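Chapter 6
When the Door Won't Stay Put: Planning with Contact

I spent most of one March trying to get a simulated gripper to open a simulated door, and I'd like to start this chapter by telling you how badly that went. My planner was lovely. It found smooth, short, collision-free paths in no time at all, and Teodor Backlund, who had the desk next to mine at Holmgren, used to wander over just to watch it draw them. Then the fingers would reach the door and everything fell to bits!

The trouble was in the word "collision-free". In Chapter 5 we treated every surface as something to keep away from, and that served us well for moving through clutter. A door is a different sort of animal. You have to touch it, you have to keep touching it, and it moves while you do (along an arc you may only half know). My code had one list of things the gripper must never hit, and the door was on it.

So I took the door off the list. You can probably guess what came next: the planner cheerfully sent the whole palm straight through the panelling. I tried switching the check off for the fingertips only, which was better, and then found that the fingers would arrive at a daft angle and skid along a moulding instead of pushing.

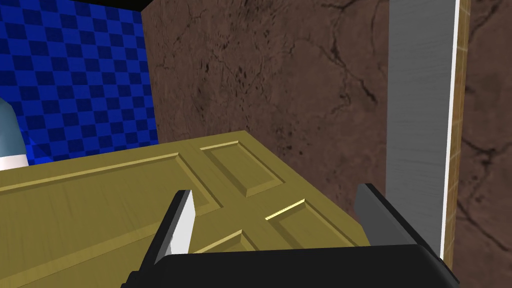 What finally got me going was splitting the job into stages, each with its own rules about what may touch what. While the arm is approaching, the door is an obstacle like any other. In the contact stage the fingertips may touch it and nothing else may. Once the door is moving, the planner has to treat the hinge as part of the robot, as if the arm had grown one extra joint. That last idea came from Bronisława Kurek, and I remember being rather cross that I hadn't thought of it myself.

I ran 1,000 trials over a weekend with the staged planner and came in on Tuesday to 28 failures. Nearly all of them were at the switch from the first stage to the second, where the planner's idea of the door and the simulator's idea of the door disagreed by a hair. We'll spend a good deal of Section 6.3 on that hair.

Before you read on, have the Ploreo simulator installed and your collision checker from Chapter 5 working. You'll need to be comfortable with Jacobians too, so go back to Section 3.4 if they've gone a bit foggy. We begin with the simplest case I could come up with: one finger, one flat panel and a hinge whose position we know exactly.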